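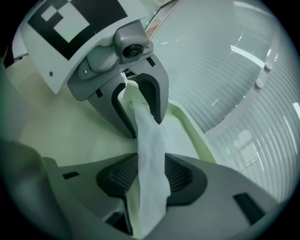 New house rules for hand-held gripper work are in, and I've spent a good chunk of the week reading them so you don't have to. They come from Tiina Kemppainen and Joonas Turunen at Canance, they run to 18 pages, and they kick in this April.

The big change is the warm-up check. Before you record anything you open and close both grippers all the way, look over the finger pads for wear, and make sure the marker plates haven't shifted. If a plate has moved even a little, you stop and recalibrate. Joonas told me he'd thrown out 312 recordings last year over crooked markers, so I can see why he's keen! 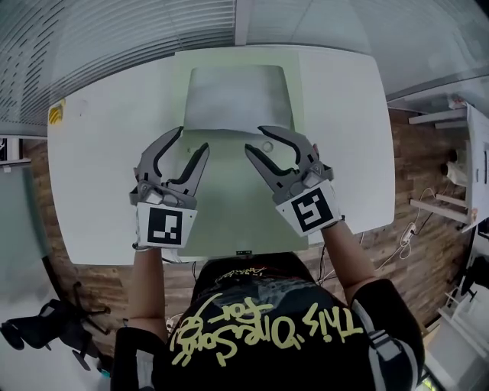 Next up is breaks. You get 20 minutes of recording at a stretch and then the grippers come off, no arguing. My wrists are very happy with that one. Straps have to be snug but loose enough to slide a finger under, and there's a new line about keeping power cables out of the spot where you stand (guilty, I've tripped on mine more than once).

Cloth gets its own section, which surprised me. Slow pulls only, and a failed grasp now stays in the recording with a note beside it. We used to trim those out. Venla Vuorinen fought for that rule and I think she's right, even if it makes my own numbers look a bit sad.

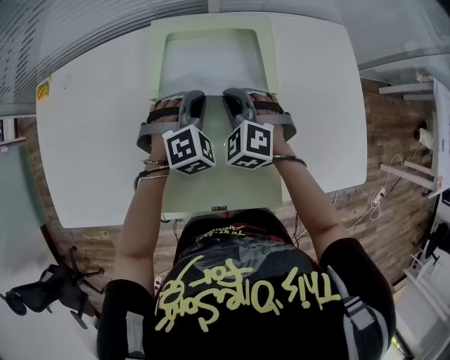 Volume 2, page 18

I do have one grumble. The labelling form still wants the tray colour typed in by hand every single time, and half of us spell grey differently. Bernardo Rocha says a drop-down menu is on the list for the next version, so fingers crossed.

Comments are open until the rules take effect. Send them to Tiina, and please put the section number in the subject line or she'll send it back to you.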